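Two pairs of fingertips, one cardboard box

Jul 5, 2020

If you read the last issue you know I've been promising a proper comparison of fingertips for the hand-held grippers, and I kept putting it off because the Jorham pads were stuck in the mail. They finally came! So I've spent most of my free evenings picking things up and putting them down again, and I have opinions.

Quick recap for anyone new. I use hand-held grippers, the kind you squeeze yourself, to figure out what a gripper should feel like before I go bolting one to an arm. You learn so much faster that way. If a pack slips, you feel it slip. On the arm you just get a number that looks wrong and then you spend an hour wondering if it's the controller (usually it's me).

The two contenders are the smooth Wevano tips I've had since December and the new ridged Jorham ones. I ran 800 picks on each, same box, same table, same tired hand. The things in the box are what I had at home: soft packs in shiny plastic wrap, plush toys and a few light odds and ends. I like this mix because it's so annoying. The packs are slippery and they shift around inside the wrap, and the plush toys squash down to nothing and then spring back at you.

Smooth tips first. They're lovely on anything flat and stiff, and they wipe clean in a second. On the soft packs, though, they kept sliding toward the corner, and I'd end up holding a pinch of plastic with the whole pack swinging underneath. I got into the habit of squeezing harder, which works fine until you pick up something you don't want squashed. They also pick up lint from the plush like you wouldn't believe, and after a while the lint makes them even more slippery. I was stopping to clean them every few minutes by the end.

The ridged ones took some getting used to. The ridges bite into the wrap, so you can grab a pack at an angle and it stays at that angle, and I really do mean stays – I carried one all the way to the kitchen and back with the gripper tilted and it never moved. With the plush they're a bit too good. The fur gets down in the grooves and you open your hand and the toy just hangs there for a moment before it drops. Cute on a hand-held, less cute on an arm that thinks it has already let go.

I logged everything in Randus, same as always, and I'm up to 3521 picks in there if you count all the practice ones. My one complaint about Randus is that it still won't let me tag a pick as "sort of." It's success or fail, and so many of mine are sort of! The pack got where it was going, but upside down, or it dragged its neighbor along. I've started typing "meh" in the notes box and searching for that later.

A couple of small things I picked up along the way. Coming in low over the near side of the box is a bad idea, the linkage wants more room than you think, and I bumped the cardboard so often in the first batch that I had to tape it down. Working with two grippers at once is much easier if one of them just holds things still, so now I let the left one pin the toys while the right goes for the pack. And put a cloth on the table. A bare tabletop lets the box skate away every time you nudge it.

For now the ridged tips are staying on. I'm going to try trimming every other ridge on a spare pair to see if that helps with the fur, and if I wreck them, well, they come in bags of 6. After that it's on to the Ng controller, which has been sitting in its packaging looking at me. I want to see if its slow-close setting can get anywhere near what a hand does without thinking.

Keep the questions coming, by the way. I got a nice pile of them after the last issue and I'm answering one each time at the bottom. 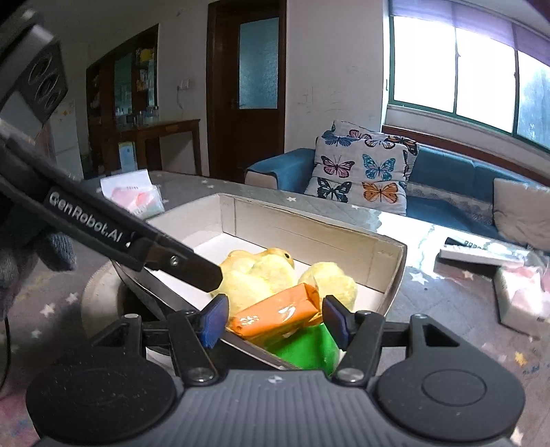 Do ridged fingertips need more squeezing force than smooth ones?

Usually less, at least on soft wrapped packs. The ridges catch the plastic, so a light squeeze holds where smooth pads would need a firmer one. On hard, flat things the smooth pads have more surface touching and can get by with less, so try both on whatever you pick up most.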